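Elludum Technical Program
Bench Practice and Materials Handling
Unit 4 handout: Bins, clamps and marking out the table
Instructor: Eleri Probert
Session: Thu 9 February, Dissanayake Building, lower workshop

Read sections 1 to 4 before the session. Section 5 is for the bench exercise and section 6 is the written work. Bring the Unit 3 sheet on labels, as we will need the table on the back of it.

1. Where this unit fits

Unit 3 dealt with storage: shelves, drawers, and bins that stay in one place and hold one kind of part. This unit deals with the open bin on a work table. It holds whatever the current job needs, things go in and out of it all day, and its contents are usually mixed. Most of the rules from Unit 3 do not carry over. A storage bin is judged by how much it holds and how well it is labeled. A work bin is judged by how easily one item can be picked out without disturbing the others.

The term "work bin" is used throughout. Some suppliers say tray or tote. Prelia, which supplied the older bins in our workshop, calls anything with sloped sides a hopper, even when it has no outlet. In this course a hopper has an outlet at the bottom. If it has no outlet it is a bin.

2. Walls and floors

Vertical walls give the most floor area for a given footprint. They also make corners, and items in corners are hard to get hold of. A box pushed against a vertical wall has one face you cannot reach at all. If it is in a corner, two faces are lost.

Sloped walls give up floor area at the bottom in exchange for access at the top. A hand or a tool can come in at an angle. Round items that land on the slope tend to move down to the floor. Flat items do not always do this. A flat pad, a lid or a plate can come to rest leaning on the slope with only one edge on the floor, and it may stay there. Whether that matters depends on the item. A leaning plate is often easier to pick up than one lying flat, but it can also hide something behind it. Check behind leaning items when you do the end-of-job count.

The steepness of the slope is a compromise and we will not calculate it in this unit. For the bench exercise, you only need to be able to say whether a wall is vertical, steep or shallow. Anyone who has already taken Statics can try problem 6 at the end.

Floors. Bare metal lasts a long time and wipes clean, but it scratches, and scratched metal reflects light unevenly. Plastic is quieter and kinder to finished parts but it gets cut up by anything with a sharp edge. A rubber mat stops sliding, which is good for small parts and a nuisance for boxes, as they catch on it when you try to push them aside.

Marks on the inside of a bin fall into two groups, and you are expected to tell them apart in your inspection notes.

Surface damage: scratches, scuffs, dents. Record it. It does not come off and there is no point in scrubbing at it.

Deposits: drips, streaks, dust, residue from tape or labels. Record it, then clean it. If a deposit is still there after cleaning, write "stain" and move it to the first group.

A bin does not have to look new to be fit for use. The question is whether any of the marks will transfer to the parts. In the Vomach case study you read last week, 1,723 painted covers were sent back for smudges, and the smudges were traced to residue on the walls of the bins. The floors had been cleaned at every shift change. The walls were not on the checklist.

3. Mixed contents

When a bin holds several kinds of item, describe the contents by how they behave. Color and name are useful on a label, but they will not tell you what ends up underneath.

Rigid boxes. They hold their shape, stack, and slide as a unit. A box resting partly on another item is the most common unstable arrangement in a work bin. Move the upper one first, every time, even if the lower one is the one you want. Labels on boxes should face up or toward the user. A label near one end of a long box is fine as long as it is always the same end.

Containers with openings or recesses. Treat these like boxes for stacking, but remember that small items can lodge in the recess. Pick them up level and look before you tip.

Soft foam pieces. They are light, they spring back, and their shape is often irregular. Foam does not hold anything down and should never be used to prop something up. It can be squeezed too hard with no visible sign of it until later. It also sheds, so wipe the bin floor after any job that used cut foam.

Upright items. Short posts, knobs on stems and similar pieces will stand on end if the floor is flat. They are easy to find and easy to knock over. Place them away from the path your hand takes. Near a wall is acceptable if the wall slopes back far enough for your fingers to get around the top. 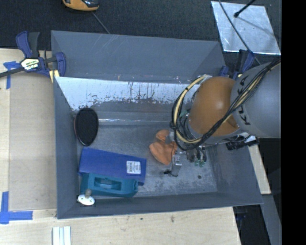 Flat and oval items. Covered partly in section 2. The additional point is that a dark flat item on a dark or stained floor is easily overlooked. If you have a choice of bin, choose one whose floor contrasts with the parts. If you do not have a choice, count.

A good general rule for mixed bins is to leave some of the floor showing. If you cannot see any floor, the bin is being used for storage and should be split in two. We do not set a percentage. In earlier years this handout did, and students spent the session measuring floor area when they should have been looking at the contents.

4. Holding the setup still

A work bin that moves is worse than no bin. The table and anything fixed to it must stay where they are while people reach in and out.

4.1 Clamps

We use one-handed bar clamps for temporary setups. The parts you need to be able to name are the bar, the fixed jaw, the sliding jaw, the trigger handle and the release lever. The trigger closes the jaws a little with each squeeze. The release lets the sliding jaw run free on the bar.

Points to check:

The jaws sit flat on both faces. On a table with a rounded or beveled edge, move the clamp inward until they do.

The pads are on. A bare jaw will dent a softwood top the first time it is used.

The bar does not stick out where people walk. It usually has to stick out somewhere. Turn the clamp so the long end lies along the table or points to the side with no traffic.

The handle is clear of the bin, so that it can be squeezed or released without anyone leaning over the parts.

A trigger clamp is quick to put on and quick to take off, and it loosens slightly under vibration. Check it at the start of each session. For anything that is going to stay in place past the end of the week, use a screw clamp or bolt it.

One clamp will stop a board from sliding but may let it turn. Two clamps on the same edge are better. Two on opposite edges are better still, if you can reach both.

4.2 Tape marks

Blue painter's tape is the standard marking material for this course. It shows up well on light wood, it tears by hand, and it comes off without lifting the finish if it is removed in reasonable time. Masking tape is not a substitute. Neither is electrical tape, which stretches as you put it down and then shrinks back.

The two marks used most often are the strip and the L.

A strip marks an edge or a limit. Decide which side of the strip is the line and write it in your notes. Many of the arguments in this workshop have been about whether the object goes up to the tape or on top of it.

An L marks a corner. The inside of the L is where the corner of the object goes. One L fixes the position and shows the direction. Two Ls at diagonally opposite corners also show whether it is the right size of object, which is handy when several people share a table.

Press the tape down along its full length. Replace it when the ends curl. Pull old tape back slowly and low to the surface.

4.3 Loose boards and panels

Spare panels get left on the table beside the bin. This is allowed if the panel is flat, is not under anything, and does not cover a tape mark. If it is going to be there all session, note it on your sketch with everything else.

5. Bench exercise (pairs)

Allow 20 minutes for part A and 10 minutes for part B.

Part A. Go to the table you have been assigned. Do not move anything yet. Sketch the table from above, with the bin, any clamps, any tape and any loose boards. Then sketch the inside of the bin. For each item write the behavior group from section 3 and what it is touching: floor, wall or another item. Record marks on the walls and floor in the two groups from section 2.

Part B. Swap sketches with the pair next to you. Using only their sketch, write the order in which you would empty their bin. Walk over to their table and check your order against the real thing. Where it fails, mark the place on the sketch that misled you and give it back to them.

There are 13 setups. If your table number is missing from the board, take the next one up.

6. Written work

Hand in on one side of paper at the next session.

1. Explain why the upper of two overlapping boxes is moved first, even when the lower one is wanted.
2. Give one advantage and one drawback of a bare metal floor.
3. A clamp has been fitted so that its bar points into the aisle. The edge it grips cannot be changed. What can be?
4. Draw an L mark and shade the side on which the object sits.
5. In the Vomach case, what single line would you add to the cleaning checklist? Write it as it would appear on the sheet.
6. (Optional) A flat plate leans on a sloped wall with its lower edge on the floor. Draw the forces on it and say what would have to change for it to slide down.

Reading for Unit 5: chapter on lids and covers, first half only. The second half will be moved to April with the packing unit.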